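Home | Papers | Software | People | Contact
Print this page | E-mail this page

4. Keeping the hand and the plan in step

By this point in the project we had a planner we liked and a controller we liked, and the two of them didn't get along. Olau (our planner) would hand over a lovely smooth path to a grasp, and Trekus (our controller) would follow it faithfully to a spot where the packet used to be. On a bare test bench you can get away with that. In a kitchen, with people's hands in the workspace and glossy surfaces all over the place, you really can't.

So we rewrote the bit in the middle. Fathima Fakir had already been grumbling that we treated the grasp pose as a fixed thing, computed once and then trusted all the way down. Her suggestion was to split the approach into two stages. The first stage goes to a hover pose over the counter with the fingers wide open, and it's planned the ordinary way, with full collision checking. The second stage is short and mostly vertical, and it doesn't get planned at all in the usual sense. It's a servo loop running at 30 Hz that keeps asking the perception node where the object is now and nudges the target to suit.

The hover pose turned out to be the part I fussed over most. Too high and the servo stage drags on; too low and there's no room left to correct sideways. We also let the wrist tilt a little at hover if that buys clearance from the cupboards, which means one fingertip can sit lower than the other. I was against this at first and lost the argument to Eulalia Zúñiga, who had the logs to back her up.

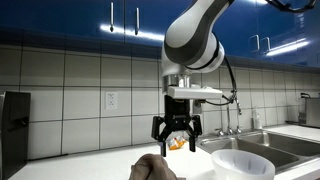
Figure 2. Open gripper over a crumpled orange-and-white snack packet on the kitchen counter, with a gloved hand in the foreground.

Soft packets are a nuisance for perception. They crumple into a new shape every time you put them down, so matching against a stored model is hopeless, and the printed film throws highlights that the depth sensor reads as holes. We gave up on full pose estimation for this class of object. Bepari, our segmentation package, gives us a mask, and from the mask we take a centre and a long axis. The fingers close across the short side. When the mask is close to round the axis jumps about from one update to the next, and we had the wrist twitching back and forth like a nervous budgie until we added some hysteresis – the axis now has to disagree with the current one for seven updates in a row before we'll turn.

Hands get their own channel. Anything the hand detector flags is grown outward and dropped into the collision map as a keep-out volume, and the servo loop checks that volume before every step. If the next step would enter it, the arm holds its position and waits. We tried having it back away instead and everyone hated it, me included, as it made the arm feel jumpy to work beside. Gloves gave us grief early on because the detector had learned mostly from bare skin. We added 3000 labelled gloved-hand crops to the training set and retrained – a dull job, but I'd do it again before touching any of the clever stuff.

One last thing on tooling. All of the above is recorded through Workach, our replay tool, which stores every mask, axis and servo target against the controller clock. You can scrub back to any moment, swap in a different hysteresis setting and see what the wrist would have been told to do next. It won't tell you how the packet would have moved in response, so we only use it for tuning the perception side. The closing force and finger speed are still set by hand on the real arm, and Section 5 goes through how we picked them.

Previous section | Next section | Back to top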